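3.2. Diseño de la encuesta de intercepción

El trabajo de campo se realizó en el corredor Ruggiero, una vía ribereña de Vovalness en la que el ayuntamiento sustituyó un carril de circulación por un carril bici bidireccional de carácter provisional. La separación física consiste en balizas flexibles, sin modificación del bordillo ni de la regulación semafórica. El objetivo de la encuesta era estimar la disposición de los usuarios a mantener la configuración de forma permanente y relacionarla con la frecuencia de uso declarada.

Se definieron 3 puntos de intercepción: el acceso norte, el cruce con la calle Genon y la rampa del puente. En cada uno se abordó a ciclistas y peatones mayores de edad siguiendo un intervalo sistemático. El cuestionario, adaptado de un instrumento previo de Farina y Pellegrini, incluía bloques sobre motivo del viaje, percepción de seguridad y modo alternativo. La muestra final válida fue de 313 entrevistas. Los registros incompletos se excluyeron antes de la ponderación, que se efectuó a partir de los aforos automáticos del mismo periodo (3000 pasos de bicicleta en el conjunto de los puntos).
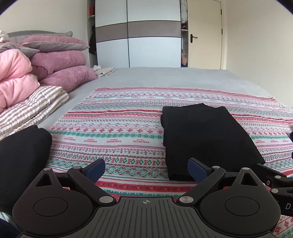

Figura 4. Ropa negra doblada sobre una manta con motivos de estilo nórdico.

3.3. Codificación de las respuestas abiertas

Las respuestas abiertas fueron codificadas de manera independiente por Rana y Gashi con el programa Stateo. Las discrepancias se resolvieron por consenso y, en los casos persistentes, por decisión de un tercer codificador (Yuen). Se admitió la codificación múltiple – una misma respuesta podía aludir a la anchura del carril y a la espera en el semáforo –, por lo que los porcentajes por categoría no suman cien.

La categoría más frecuente entre los ciclistas habituales fue la continuidad del itinerario. Entre quienes declararon un uso ocasional predominó la separación respecto al tráfico motorizado. Los peatones mencionaron sobre todo los conflictos en la rampa del puente, donde el carril bici y la acera comparten un tramo sin segregar. El 89 % de los entrevistados se mostró partidario de la permanencia, si bien este valor procede de una muestra captada en la propia vía y no puede extrapolarse a la población residente ni a los conductores desviados a las calles paralelas.

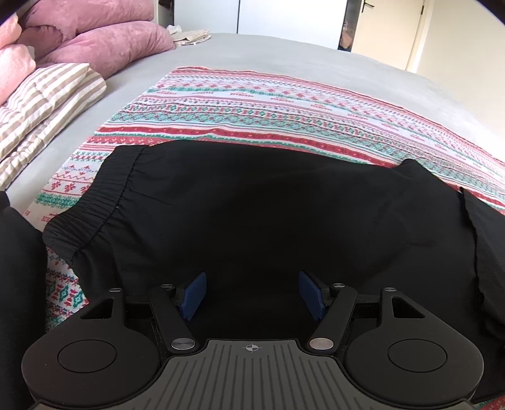
¿Puede atribuirse al carril el aumento de la frecuencia de uso declarada?

Con el diseño empleado, solo de forma parcial. La frecuencia anterior a la intervención se recogió de manera retrospectiva y está sujeta a sesgo de recuerdo. Tampoco se dispuso de un corredor de control con aforos comparables, y quienes dejaron de circular por la vía tras la obra quedan fuera del marco muestral.

Para acotar este efecto se repitió el análisis excluyendo a los encuestados que habían cambiado de domicilio o de lugar de trabajo desde la instalación de las balizas. El signo de la asociación se mantuvo en los tres puntos, aunque en la rampa del puente el intervalo de confianza incluye el valor nulo. Los coeficientes de ambos modelos se recogen en el anexo B.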